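Filed under: Software / Manipulation / Notes to self
Posted by Radwa Tawfik in January

I have spent most of this month on the part of our table-clearing software that decides what to pick up first. It sounded like a small job. The old version sorted the detections by confidence score and went down the list, which was fine when the objects were spread out and poor when they touched each other.

The trouble is that confidence says nothing about order. A mug is easy to spot, so it came out on top most of the time, and that happened to be right. A cloth is harder, because its outline changes every time you drop it. When the cloth scored higher than whatever was lying on it, the planner went for the cloth and brought the other thing along with it.

So the new version builds a small graph before it plans anything. Each object is a node, and there is an edge wherever one mask seems to rest on another. The planner may only choose a node with nothing on top of it. If the graph has a loop in it, which happens with folded cloth, we drop the weakest edge and try again.
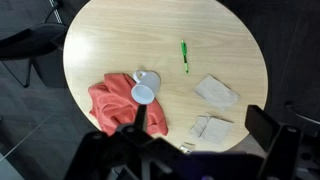 Working out which thing is on top is the hard bit. We use the wrist camera, and from that close the depth is noisy along the edges. I compare depth in a thin band on both sides of the shared boundary and take the median. Glare spoils it, and so do our own fingers, so both get masked out first. The finger mask used to be a fixed picture. Now it is drawn from the joint positions, and it moves when the gripper does.

Napkins gave me more bother than mugs. They are close to the colour of the table, and the segmenter (we call ours Bitik) would either join two of them together or miss one altogether. I labelled 3000 more crops and trained it again. That helped with the joining. The missing is still there, and I think a second look from a lower angle would do more than another 4000 labels.

Timing is fine. The graph step takes 7 milliseconds on the desktop machine, and the planner waits far longer than that for inverse kinematics anyway. I had set a limit of 100 and wrote a fallback for when it ran over — the fallback has not been called yet, so I should write a proper test for it.

The code is on the Jekonthorpe branch for now. I still need to tidy the config file, where the boundary width is given in pixels in one place and in millimetres in another.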